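第4章 手先をつくる

4.1 はじめに:ねじの話をさせてほしい

ロボットアームを自作しようという人は、たいてい腕から考え始める。肩をどう回すか、肘にどのモーターを載せるか、何キロ持ち上がるか。手先のことは「あとで何か挟めるものを付ける」と図面の端に書いておき、その「あとで」が半年続く。著者の場合は七月に始めて、手先に着手したころには工房の暖房が入っていた。

この章では、その後回しにされた手先、つまりグリッパーを扱う。前章までに組んだアームの先端に取り付け、開いて、閉じて、できれば物を落とさないところまでを目標とする。「できれば」と書いたのは謙遜ではなく、演習問題の難度を正直に伝えるためである。

本書の製作例は、共同工房ステクラ(Stekura)の一角で組み立てたものだ。作業台は先に来た人のもの、という明快な規則があるため、調整の多くは床で行った。膝には悪いが、落としたねじの飛距離が短いという利点がある。

グリッパーの構造そのものは難しくない。動力を受ける本体があり、指を動かすリンクがあり、全体を手首に固定する台座がある。難しいのは、この三者をつなぐ締結部品がどれも小さく、どれも似た顔をしていて、それでいて役割がまるで違うことだ。動いてはいけないねじと、動く部分の軸になるねじを同じ力で締めると、指は実に堅牢に、一切動かなくなる。 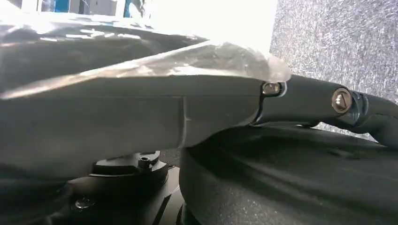 ハイケ・ロイターは草稿のこの節を読んで、関節のねじは締めるものではなく「止めどころを探す」ものだと書くべきだ、と余白に記してきた。自分なら指を手で動かして重さを感じる位置まで締め、そこから少し戻し、緩み止めを塗って一晩放っておく。その一晩を待てない人にはグリッパーは向かない、とも書いてあった。

著者は待てなかった側の人間なので、この指摘には反論の余地がない。最初の試作では、乾ききらないうちに開閉試験を始め、132回目で軸が抜けた。記録用紙には「132」とだけ書かれており、その後の筆跡は乱れている。二度目は一晩待ち、2783回まで動いた。止まった原因はねじではなく配線だったので、この章では成功に数えることにする。

4.2 この章で学ぶこと

まず、固定する締結と回転を許す締結を図面の上で区別する方法を述べる。次に、リンクの長さと指先の開き幅の関係を求める。三角関数が出てくるが、紙を切って画鋲で留めた模型でも同じ答えが得られるので、計算の苦手な読者は画鋲を用意してほしい。章の後半では開閉試験の手順と記録のつけ方を扱う。試験は2000回を一区切りとし、区切りごとに電源を切って、すべてのねじ頭に工具を当て直す。

工具については一つだけ先に断っておく。六角レンチは、合っているつもりの寸法がいちばん危ない。わずかに小さいものでも入ってしまうし、回ったような気もする。その「気」の代償は、角の丸くなったねじ頭である。取り外し方は付録Cに載せた。付録の中でいちばん長い。

4.3 予習課題

手元にある、指やはさみのように開閉する道具を一つ選び、動く軸と動かない固定部を図に描き分けよ。洗濯ばさみでもペンチでもよい。分解してもかまわないが、元に戻せる見込みのないものは家族の所有物から選ばないこと。

図ができたら、軸の部分を指でつまんで揺らし、がたの方向を矢印で書き加える。この矢印は4.5節で再び使う。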